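4.2 How families talked about the first notice

Most of the people we spoke with in Pallow could tell us, almost to the minute, how they first learned that a light aircraft had gone down with their relative aboard. They remembered which room they were standing in and what was on the stove. What they had a much harder time with was the order of everything that came afterward, and we found ourselves going back over the same two or three days with them quite patiently, sometimes with a pot of coffee between us, until the sequence settled into something they were comfortable having us write down.

We had expected, going in, that the wording of the first notice would matter most to them. It did matter, and we come back to it in Section 4.4, but what came up again and again was the gap between the first notice and the second contact. In Brarance the second contact was made by the same officer who had come to the door, and families there spoke of that person with real fondness, even years later. In Pallow the second contact was usually a phone call from someone they had never met. One mother told us she had to say her son's name three times and spell it once, and that she could forgive everything about that week except the spelling.

The press coverage adds another layer. Our collection holds 3935 news items from the two districts, and we read 100 of them closely for this section, looking at who was quoted first and whether a family statement appeared at all.

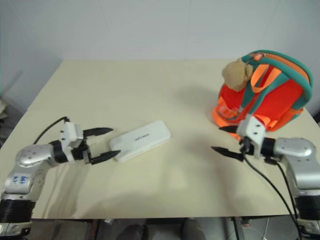 Figure 2. Tabletop setup.

In the closely read items, family statements tended to arrive late and to be short. They were nearly always passed along through the police or through an airfield office, and the phrases in them were often ones that relatives told us they hadn't chosen. "Lovely, caring and full of life" was a line that one father said he'd agreed to on the phone because it was easier than thinking of another. He didn't mind it, he said - he only wished somebody had asked him again the next morning, when he could have told them about the model gliders.

We don't want to make too much of this. The officers who took down these statements were working under a good deal of pressure, and several relatives went out of their way to tell us how kind they had been. Still, eight of the families described reading their own words in the paper and feeling that those words belonged to someone else. The Vavley guidelines, which both districts adopted in July, say that a statement should be read back before it is released, and they leave it there. They don't mention a second reading after a night's sleep, or a chance to add a name that was left out.

Names left out were a sore point. Cousins, step-parents and close friends were often missing, and the Cao interviews, carried out separately and with a different set of questions, show much the same thing. We take up the matter of who counts as family in the next section, where the airfield offices' own contact forms turn out to have had more to do with it than we first supposed.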